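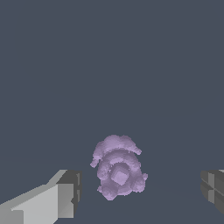 Grosberg's leadership course opens to every shift

26/06/2019

Anyone who works in Grosberg can now sign up to learn how to run a crew, a ward or a shop floor, and the first places are going fast! The Horrocks Program, a free evening course in everyday leadership, has dropped its old rule that applicants must already have a management title. School cooks, bus drivers, nursing aides and front desk clerks are all welcome when the next group starts in October.

The change came from the people who took the course last year. Many of them said the best ideas in the room came from the few who had slipped in without a title, usually by covering for a boss on leave. "We had a night dispatcher who had been calming down angry drivers for years and had never once thought of that as leading," said course director Farzana Siddiqui. "By the second week everybody wanted to sit at her table. I wanted to sit at her table!"

There are 40 seats this time, and the course received 324 requests for information in the first week after the rule was lifted. Siddiqui and her team are reading every application themselves, and they are asking for a short letter in place of a résumé. The letter should tell about one time the writer had to get other people through a hard day, and it's fine if the day ended badly.

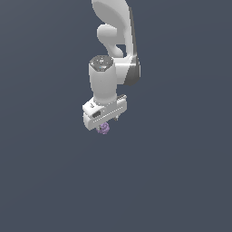
What the evenings look like

The group meets for 8 Tuesday evenings at the Rakness building on the north side of town, with supper first and the work after. There are hardly any lectures. People bring a real problem from their job (a coworker who won't speak up, a schedule that makes everyone mad) and the others help them talk it through, try out the hard conversation and go back to work with a plan. The next week they report on how it went, and those reports are a wonderful thing to listen to.

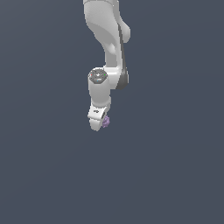

Each person is also paired with a mentor from Brimivberg, the neighboring town, where an earlier version of the course has been going for 7 years. Mentors and learners talk by phone between meetings, and several pairs from past groups still do. Siddiqui's own mentor was a retired ferry captain who taught her to ask the newest person in the room first.

Letters can be dropped off at the Rakness front desk or mailed there, and handwritten ones are fine. Applicants will hear back by the end of the summer, and anyone who misses out this time will be offered first pick of seats in the spring group.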